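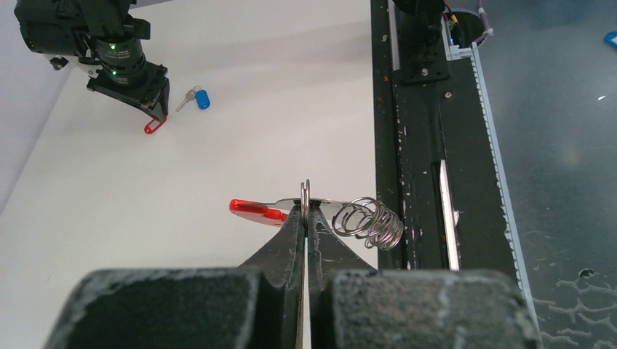

Re: [bokholm-seeds] Leeks, and the swap in April

Mortimer Okafor wrote:
> Does anyone still have the Zovetti leek? My packet is from the
> year of the flood and I got 19 seedlings out of a whole tray,
> most of them like hair. Also are we doing the swap at Whitlock
> again or has that fallen through. I can bring onion sets but not
> if it's the upstairs room, my knee won't take it.

Mortimer, yes, have Zovetti, plenty. Saved from six plants two summers back, kept in the cold pantry. Did a test on damp paper towel last month and 74 percent came up, good enough for me. Can mail you a pinch or hand it over at the swap, say which.

Old leek seed is a gamble anyway. Two years fine, three maybe, after that toss it. Same for parsnip only worse. I know people on here swear by the freezer, never tried it, no room in mine.

Re hair: are you sure it's the seed? Mine look like that every year until I give them a haircut. Scissors, down to three inches or so, when they start flopping. They sulk for a few days then thicken up. Feed them too, weak, once a week. Seed mix has nothing in it after the first month.

Swap: still Whitlock, still April, GROUND floor this time. Doors at 10 in the morning. I put in for the big room and the form came back with booking number 2892, so quote that if the front desk gives you any trouble. We can have up to 20 tables, please don't all ask for the one by the radiator.

Please please label your packets. Variety, year, where it came from. Last time I took home an envelope that just said "good one" and it was chard. I don't eat chard.

Wanted list so far:
- Kukis bean, the climbing one not the bush
- any short carrot for heavy clay
- red orach
- somebody's grandmother's poppies, the ragged pink ones, you know who you are

Have too much of: dill, calendula, the yellow tomato that splits. Take it away, all of it.

More when I get a minute, the peas are sitting in a bucket and need to go in befoer dark.

R.

3 comments

tansy_b: I have the Kukis climber, maybe thirty beans. Will bring half.

Okafor M.: Hand it over at the swap please. Haircut done, they look terrible.

plot9: Is there parking round the back or just the street?

Contact the list owner | © Bokholm Seed Savers | Back to top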